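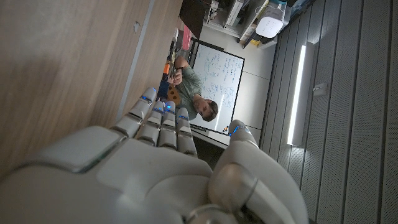 Teodor Sundqvist：收纳盒先放一放，先说桌子上哪些东西是每天真的会摸的。我见过太多人整理工作间，第一步就下单一堆盒子，最后盒子里装盒子。

阅读时间：8 分钟

主题：两个人的工作间，桌面和桌底都乱，预算 3000，怎么收拾？

楼主 | 半截胶带
上个月发过一次，没说清楚，被沉了，重新开一个。我们工作间 36 平，水泥顶，地上铺地毯，墙上有带孔的吸音板，搬来的时候就有，挺喜欢的，不想动。主要头疼的是桌子。显示器已经上了支架，按理说桌面该空出来一大块吧？并没有！空出来的地方马上被杯子、剪刀、胶带填满了。笔记本开着，旁边还有单独的键盘和鼠标，手肘基本没地方搁。

木纹的桌子我很喜欢，所以换桌子这条就不用劝了，上次有位朋友劝了我三层楼。

2楼 | 南墙根
我就是劝你三层楼的那位，哈哈。不换就不换，但你得承认木纹台面有个毛病，小东西放上去不显眼，一个木块放一星期你都看不见它。我家餐桌也是浅胡桃色，钥匙找了半天，就在桌子正中间。

3楼 | 半截胶带
回 2楼：好吧这个我承认。上周找卷尺，找了一下午，在同事的茶叶罐后面。

4楼 | 阿蘅不加糖
我的办法可能有点笨：用浅灰色的胶带在台面上贴个框，框里面是干活的地方，杯子零食一律不许进框。贴了以后真的管用，人看见线就会下意识绕开。Tendell 那种低粘的纸胶带我用了大半年，撕下来没留胶，不过我那张桌子是刷过清漆的，别的面不敢保证。

5楼 | 楼下修表的
贴框这个事我反对。贴完头两周大家都守规矩，第三周框里开始有杯子，第四周胶带翘边，边上一圈灰，比原来还难看。我们这边就是这么收场的。要我说，直接把会乱放的东西挪走，给杯子单独弄个小架子，离手远一点，想喝水就站起来，对腰也好。

6楼 | 阿蘅不加糖
回 5楼：翘边就换新的呀，又不费事。你那个小架子我也试过，谁写东西写到一半会站起来放杯子嘛，最后还是搁手边。

7楼 | 半截胶带
两位说的我们都算沾边。大桌子上贴了个浅灰的长方框，有点淡了，还能看清；至于杯子……照样在另一张桌子上。蓝杯子、剪刀、黄胶带，全挤在那张桌上，支架上面还摞着个粉盒子。桌底下更别提，一团黑线在地上，地毯上还蹲着个圆风扇，一到打扫就得把它抱出来。

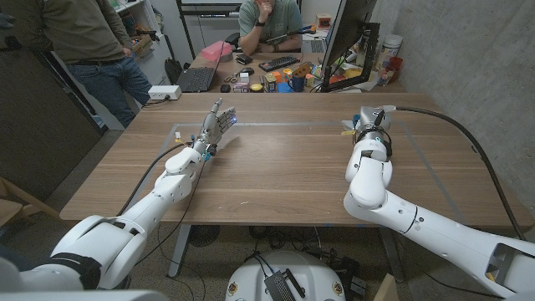
所以我现在倾向于分两头弄，桌面归桌面，桌底归桌底，免得一天之内全翻出来，到晚上七点还坐在地毯上理线。上次就是这样，理到后来随便一塞，第二天一个插头都认不出来。预算我想大头放在桌底，桌面尽量用现成的东西。另外柜子里也快满了，柜门一开先接东西，这个能不能一起解决？

8楼 | 南墙根
桌底我有发言权。别买那种挂在桌板下面的网兜，线一重就往下坠，膝盖天天碰。我用的是 Shokri 的长条线槽，夹在桌沿后侧，不打孔。装之前每根线两头都贴标签，一定要两头！只贴一头等于没贴。

9楼 | 楼下修表的
同意两头贴标签。补一句，铺地毯的房间，插线板最好离地，绒毛进插孔很烦人。风扇也是，底下的进风口隔一阵就得吸一吸。

10楼 | 麦垛
我来唱个反调吧。两个人的工作间，有点乱怎么了？桌上有剪刀有胶带，说明有人在干活。我前公司桌面清洁到每人只许留一支笔，结果抽屉全部关不上。楼主要不先拍拍自己，看看到底是耽误事了，还是只是看着不舒服？

11楼 | 半截胶带
回 10楼：耽误事了，卷尺那个下午就是证据。不过你说得也有道理，我不想收成样板间，能让手肘搁下来我就满足了。

12楼 | Teodor Sundqvist
柜子的问题我多说几句，因为我自己踩过。木柜门上那种小金属扣，东西塞太满的时候门会顶着它，时间长了就扣不紧，再后来门自己慢慢开，你还以为是地不平。所以先减东西，别急着换五金。减的办法是搬个空纸箱过来，拿不准的都丢进去，写上月份，比如八月，封口。到年底没开过的，就不用留在柜子里了。我照这个办法清掉了两层，里面有三个型号一样的打孔器，我至今不知道是谁买的。

13楼 | 阿蘅不加糖
纸箱这招好，就是我怕自己忍不住去拆……

14楼 | 楼下修表的
怕拆就把箱子放高处，得搬凳子才够得着的那种。懒人治懒人。

15楼 | 南墙根
白板有没有人管管？楼主那间有白板吧，我记得上一帖说过字擦不干净。写的字留得久了，擦完总有一层淡淡的影子，看着比桌子乱还闹心。

16楼 | 半截胶带
有有有，蓝笔写的，图和字混在一块，现在谁也不敢擦，都怕是对方要留的。我打算先拍下来再擦。清洁剂有人推荐吗？水擦过，没什么用。

17楼 | 麦垛
Sanitum 的白板喷雾可以，味道有点冲，喷完开会儿门。先在角上试一小块。还有，千万别往吸音板那边喷，带孔的东西吸了水很难干。

18楼 | 楼下修表的
喷雾我不推荐，我用旧记号笔把影子描一遍，趁没干马上擦，能带下来一大半。费点胳膊，省钱。

19楼 | 麦垛
回 18楼：整块白板描一遍？您是真有耐心……

20楼 | 半截胶带
谢谢大家！吵得我很有收获（2楼那位这次只劝了一层，感动）。我把打算做的顺序排了一下，各位帮我看看有没有漏，没问题的话这个周五就动手：

1. 桌面先清空一半，不一次弄完。剪刀、胶带、卷尺放一个敞口的筒里，靠显示器支架那边。杯子照旧在手边，6楼说服我了，但是不许过线。原来的灰框重新贴一遍，旧的先撕掉，留了胶再想办法。

2. 白板拍照，群里发一遍，等到第二天中午没人认领就擦。先试描一遍再擦的土办法，不行再买喷雾。墙上的吸音板只用吸尘器的软毛头轻轻过一遍，板子中间那盏灯顺手用干布擦擦。
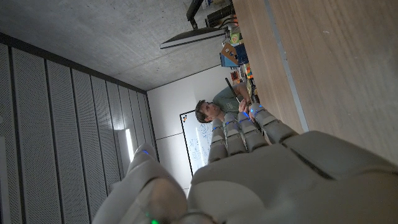
3. 桌底理线，单独留一天。先贴标签，两头都贴，再上线槽。风扇挪到靠墙，顺便把它下面的地毯吸了。插线板离地的办法我再看看，Trirnadard 那家店有夹桌腿的托架，金属桌腿不知道会不会打滑，有人用过吗？

4. 柜子放最后。纸箱一个，写月份，封口，搁高处。

21楼 | 南墙根
托架我用过，金属腿要垫一圈橡胶皮，不然真的会往下溜。自行车内胎剪一截就行，别花钱买专用垫。

22楼 | 阿蘅不加糖
第一条那个筒，建议买重一点的。轻的插一把剪刀就翻，我翻过无数次，有一次直接倒进茶里。

23楼 | 楼下修表的
框还是贴了啊。行吧，第四周回来汇报翘没翘边。

24楼 | 半截胶带
一定汇报。橡胶皮记下了，家里正好有条旧内胎。筒先拿个腌菜的玻璃罐顶着，够沉，就是得先把味道洗掉。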